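Study carrel

A study carrel (also carrel desk, reading cubicle, or just "booth") is a small desk with high sides, made for one person to read or write at. Found in libraries, schools, exam halls, some offices. The sides block the view left and right. Usually a shelf over the desk, sometimes a light under the shelf. Not the same as a study room, which has a door.

Name

From the same root as "carol", an old word for a ring or enclosed space. Spelling varied a lot before the 20th century: carol, carrol, carrel, carrell. The double-l form still turns up in furniture catalogues. In everyday British use most students say "booth" or "pod", and library staff say carrel.

History

Monastic carrels. The early ones were in cloisters, set into the window bays on whichever side got decent light. A monk sat sideways to the window, book on a sloped board. Wood partitions, mostly gone now, so a lot of what is known comes from stone recesses and from written house rules. Gloucester is the usual example, a row of stone recesses along the south walk of the cloister. Cold in winter, by all accounts. Straw or matting on the floor in some houses.

After the monasteries closed the idea more or less dropped out of use in England. College libraries had stalls instead: bookcases at right angles to the wall with a bench between, shared by several readers.

Modern carrels. Came back with the big university libraries. Two reasons, more students and taller buildings with deep floors where the middle was no use for anything except shelving. Desks were put at the ends of the stacks, near the windows. By the postwar decades a carrel was a stock item bought by the dozen. Language laboratories used a version with a tape deck and headphones, padded on the inside.

Design

Sizes vary. Common parts:

Side panels. Full height or half height. Full height gives more privacy but gets stuffy. Some reach forward past the front of the desk, so the reader's head is inside the booth.

Desk top. Fixed to the sides, no legs in the middle. Deep enough for an open folder plus a laptop, on newer ones anyway. Older ones are too shallow for both.

Shelf. Above eye level when seated, or just below. Doubles as a place for a lamp. A second shelf higher up is found in built-in types, for boxes and things not needed daily.

Light. Strip light under the shelf is the usual choice as it keeps the bulb out of the reader's eyes. Older strips hummed. LED strips have mostly replaced them.
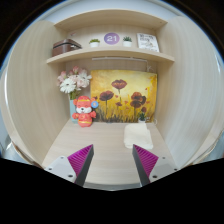 Materials and finish

Oak in the older university libraries, later beech and ash, later still veneered board or plastic-faced board. Pale finishes became popular because dark ones make a small booth feel smaller. Matt is prefered over gloss, less glare off the desk. Edges take the most wear, then the front of the desk where forearms rest. Graffiti is a known problem and a few libraries keep a scratched panel or two on purpose.

Sound. Plain wood panels do little for noise. They stop eye contact, which cuts talking, and that is most of the effect. Felt or fabric lining works better but holds dust and is hard to clean.

Arrangement

Single row, against a wall. Simple, takes up wall space.

Back to back, two rows sharing the rear panel. Cheapest per seat.

Pinwheel. Four desks round a central post, each turned a quarter from the next. Nobody faces anybody. Popular in school libraries, awkward to clean round.

Built-in. Made as part of the wall or set into an alcove. Seen in halls of residence and in homes, where the booth is used for more than reading.

Use in the home

Home carrels are a smaller subject with less written on it. Usually an alcove, a cupboard with the doors taken off, or the space under stairs. Same parts as the library kind: sides, top, shelf, light. Storage creeps in. So do ornaments, spare linen, soft toys, post. A home desk that isn't used daily turns into a shelf fairly quickly, and guides to small-space furniture tend to suggest leaving the front half clear and keeping everything else to the back.
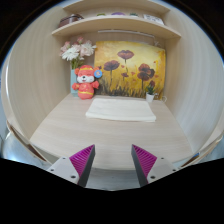
Depth matters more than width here. A booth that is narrow but deep can still be worked at. A wide shallow one mostly can't, as there is nowhere for the elbows. Knee room is often forgotten, mainly in cupboard conversions where the old bottom shelf is left in.

Flat-pack versions exist. Goossens sold one as a corner unit, discontinued, parts still turn up second hand. Fixings are a metric size that is easy to get.

Notable examples

Clurnell Library. Built-in carrels along the north gallery, 37 in all, numbered from the stair end. Number 6 was taken out for a fire door so the numbers skip.

Osurport College. Pinwheel type, 162 seats over 2 floors. Bookable by the half day. Bookings lapse if the seat is empty at quarter past the hour, a rule that gets complained about every exam season.

Stamorthorpe reading room. Oak, half-height sides, individual brass lamps. Lamps rewired, original switches kept but not conected to anything.

Allocation

Practice differs. Open seating is the commonest. Some research libraries assign a carrel to one person for a term or a year, with a lockable shelf or drawer. Assigned carrels get personalised: postcards, mugs, cushions, pictures propped at the back of the desk. Rules on this range from none at all to a full clearance at the end of each term. Food is nearly always banned and nearly always eaten.
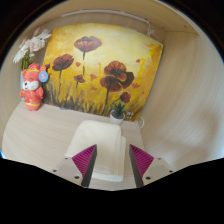
Criticism

Main complaints are poor air, poor sight lines for staff, and wasted space compared with long tables. A carrel takes up more floor than a table seat once the aisle is counted. Wheelchair access is bad in older fixed types, with side panels too close together and the desk at one height only. Newer rules of thumb call for at least one wide, adjustable booth in each row.

Against that, when carrels are removed readers tend to ask for them back. Several libraries that went over to open tables later bought clip-on desk screens, so most of a carrel again without the shelf.

See also

Cubicle
Language laboratory
Library stack
Reading room
Writing desk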